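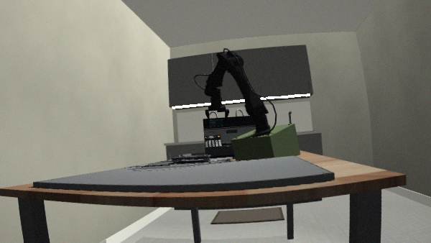
June, notebook 20, bench side

Picking this up again after lunch, which ran long (the soup from the Michiels canteen is back and everybody had two bowls). I want to get down what we talked about this morning while I still have it in my head, as it was the first time in weeks that all of us from the prep room and the repair counter sat down together over the arm and what it's doing to our days.

So, where we are. The simulated bench is in decent shape. It has the arm on its green block at the far side of the table, the keypad machine next to it, and the heap of metal bits on the mat. I know the heap still looks like a drawer somebody dropped. I like it that way for now. The returns that come over from Hiltmont are never laid out nicely either, and those of us who have sorted them by hand for years will tell you the tangle is most of the job.

I ran 100 pick attempts overnight with the fingers starting wide open over the machine, and 47 ended with a part lifted clear. Last set was worse. Most of the misses I looked at were flat pieces, where the fingers come down on the mat and close on nothing. I'd like to try a shallower approach on those before anybody touches the grip force again - we changed two things at once in the last round and I still can't tell which one helped.

Also to check: the cable loop on the right side of the arm. It swings out quite a way in the model. On the real bench at Dandden that's just where a person's shoulder would be if they were reaching in for the tray, and I'd much prefer we sort that out on a screen.

Now the people part, which took up most of the morning. The worry from the counter is a fair one. When the sorting goes over to the arm, what's left for the early shift is the stuff the arm gives up on, and that means the bent, greasy, awkward pieces all day long with none of the easy ones in between. I hadn't thought of the easy ones as a rest before, but of course they are! You chat, you drink your coffee, your hands know what to do. We agreed to put it in the plan for Tellia that the hard pieces get shared out across both shifts, and that whoever is on the bench can stop the arm and take over a tray without writing it up.

The other thing that came up was the keypad. At present the person who sorts is also the one who keys in the batch, and that's how mistakes get caught, by somebody holding a part and thinking, hang on, this doesn't belong with these. If the arm sorts and a person only keys, I think we lose that. No answer yet. I suggested a hand check of one tray in 20 and got some doubtful looks, so we'll come back to it.

To do: rerun with the shallow approach, up to 200 attempts if the machine is free overnight. Shorten the right-hand cable loop in the model and save it as a separate copy. Ask Dandden for the real bench height, again. Bring back the counter's good pliers, which have been on my desk since the last meeting.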